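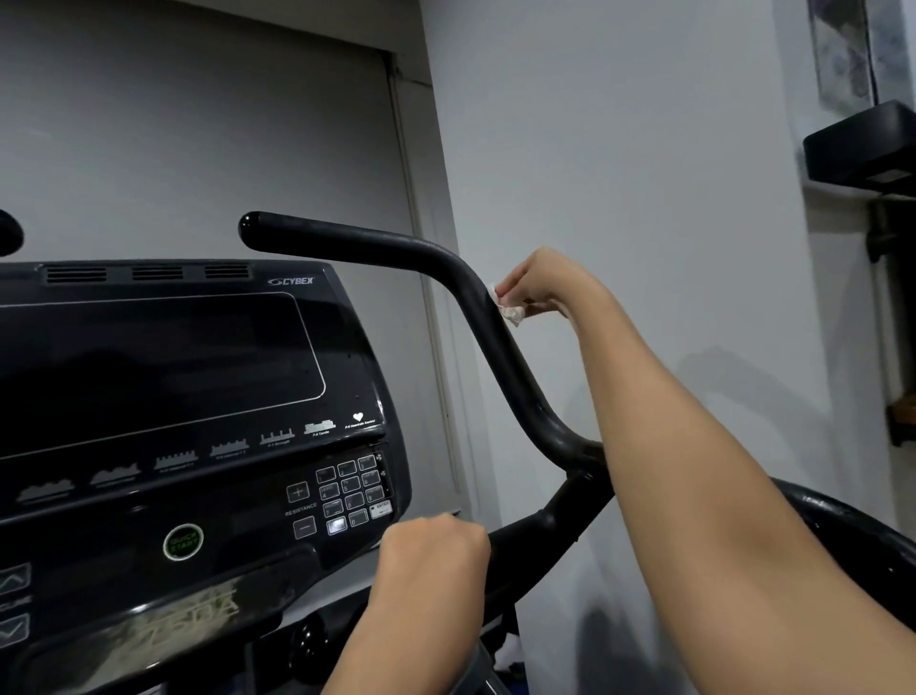 Figure 2. Console and handlebar of a cardio machine.

3.2 Cleaning habits among members

Shared equipment raises the question of who cleans it, and when. Tsang and Kwan surveyed 167 members of the Mellness fitness center in September and found that 55 wiped the machine both before and after use. Contact points differ in shape and in how easily they are reached. A curved handlebar can be wiped with a tissue held in one hand (Figure 2), while vent grilles made of thin parallel slats need a brush or a folded cloth. Members mentioned handlebars often – grilles were named by only six. Staff schedules at the center made no distinction between the two.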